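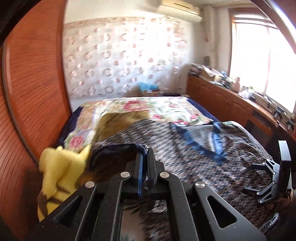
2 min read

Cisadbridge Settling-In Program: progress report to the Gonitz Fund
July 3, 2025
Prepared by Leonie Ngata, program coordinator

This report covers the second half of the grant year. The program helps people moving out of short-term accommodation to set up a first home in Cisadbridge, with bedding, basic furniture and someone to call in the early months.

Households supported
We assisted 12 households in this period. Most were single adults, and 3 were families with school-aged children. All of them had a bed made up on the day they got their keys, which was the main target you set us in the last funding round. One family's fridge came a week late after the supplier sent it to the wrong address. Noemi Cocco lent them an esky and did the grocery run with them until it arrived.

Bedding and linen
The linen store now holds 793 items. Single sheets are well stocked. Queen-size doona covers are short and we have stopped promising colours. In May we moved everything from the hall cupboard into the back room at Fiore House, where the shelving is deeper and the damp is no longer a problem. Renzo Carbone relabelled the shelves by bed size, and packing for a move now takes one person a morning. It used to take two people most of a day.

Donated blankets are still washed before they go out. The laundromat has put its prices up, so this line is running over budget — see below.

Home visits
Loredana Greco and Elisa Benedetti share the visits. Each household gets one in the first week and another a month later. The common requests are help reading the power bill, curtain rods, and how to report a repair to the landlord. Two tenants asked for visits to stop after the first one and we respected that. Both have our number.

Money
We have $3,000 unspent from the furniture line, mainly thanks to a run of good donated wardrobes. We ask your approval to move it across to laundry and van hire. No other line needs changing.

Problems
Van bookings remain difficult at the end of the month, when most leases start. Farnomitz Removals has offered us a regular morning slot at a reduced rate, but we don't have that in writing yet.

Next period
We plan to finish the tenant handbook, which is in its second draft, and to find a third person for home visits before Elisa goes on leave. The draft handbook can be sent to you on request. Receipts for the period are attached separately.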